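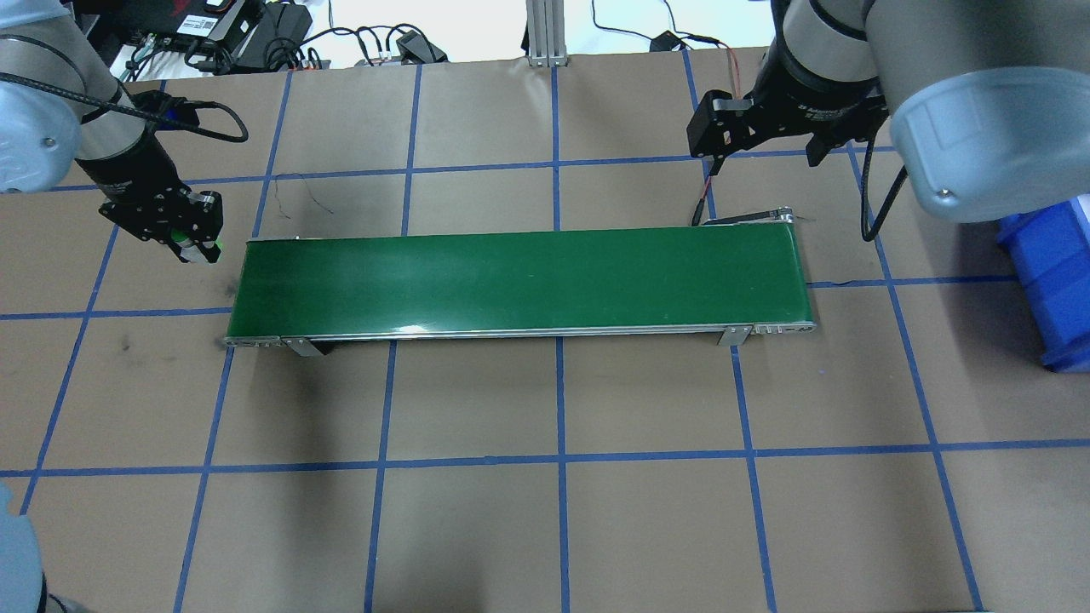

Home | Projects | Basement & Garage | Tools | About | Contact

How I Lay Out a Grid With Tape on a Work Table

February 5, 2018

I put off gridding my sewing and craft table for years, and then did the whole thing in one evening while a pot of chili was on. If you cut fabric, wrap packages or lay out tile samples, a taped grid saves you from hunting for the ruler every five minutes.

You'll need a roll of thin tape (I used the Tratetti quarter-inch, but any low-tack kind will do), a long straightedge, a pencil and a square.

First, wipe the table down with rubbing alcohol and let it dry. My first try was on a table with a little furniture polish left on it, and the ends were curling up by breakfast.

Next, find your straightest edge. Don't trust the one nearest you! Mine bows in at the middle, so I measured from the back instead. Make small pencil ticks along two opposite sides. My table is 69 inches long and I went with squares a bit over five inches, which gave me 13 across.

Stick the tape down at one tick, pull it past the far one, and lower it. Don't stretch it – stretched tape creeps back overnight and your lines go wavy. Press from the middle outward with the side of your thumb.

Do all the long lines before you start the short ones. Check the first crossing with your square, and if it's off, peel that strip now, while it still comes up clean.

Trim the ends underneath the table edge, where sleeves won't catch them. The roll cost me 22 dollars at Brekico, and I still have more than half of it. I plan to redo the lines in March with a darker color, as these are hard to see at night.

1,708 views | 13 comments | Share

Related:
Fixing a Wobbly Table Leg
Navness Cutting Mats, Two Years On
Cleaning Tape Residue Off Painted Wood
My Baysal Shelf Makeover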